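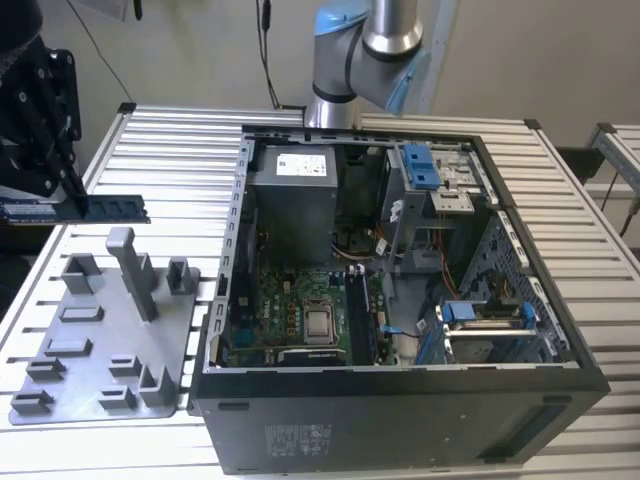 Desktop tower on its side, panel off.

Section 9: Moving Your Clurar photo library to a new PC

I moved mine over in July, all 2,141 pictures, and it took one evening (plus a snack break!). Grab an external drive and go.

1. Close Clurar on the old PC. Check the tray by the clock too, it likes to hide there.
2. Plug in the drive and pick File, then Pack Library.
3. Name the pack something you'll know later. Mine was "Bukier trip and the rest".
4. On the new PC, install Clurar, but don't sign in yet.
5. Choose Open Pack and let it run.

Caution: don't unplug the drive while the bar is moving, even if it sits at 12 percent for ages.
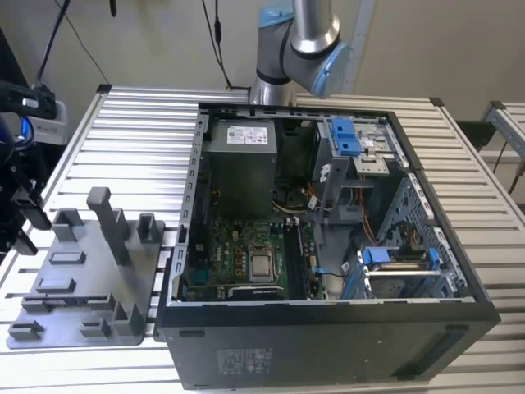

Will my albums stay in the same order?
They will, as long as you leave Keep Album Order checked when you pack.

Note: face tags show up last, so give them around 11 minutes.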